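Zenlow Gear Bench: notes on the set

Welcome, and thank you for stopping to read this before diving into the folders. Zenlow is our small collection of pictures of loose gears, shafts and discs being sorted and fitted together at the Haditz workshop, mostly through December, when the place was quiet and the kettle was never far away.

There are 165 pictures in 3 folders: sorting, fitting and putting away. We have kept the everyday muddle of metals and finishes, dull grey gears and bright machined ones alike, as that is how parts come to hand on a real bench.
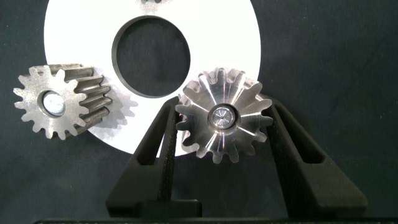 A reader at Nerberg wrote to ask whether rough and polished gears could have separate labels, having found that people new to the trade learn the finish long before they learn to judge the teeth. We liked that very much, and version 2 now has a "finish" column with the values matt, bright and unsure.

Please do use "unsure" freely if you add labels of your own! Tooth counts are left blank wherever part of a gear is hidden. Spelling mistakes and wrong labels can go to the Zenlow inbox, which we read every morning at 7.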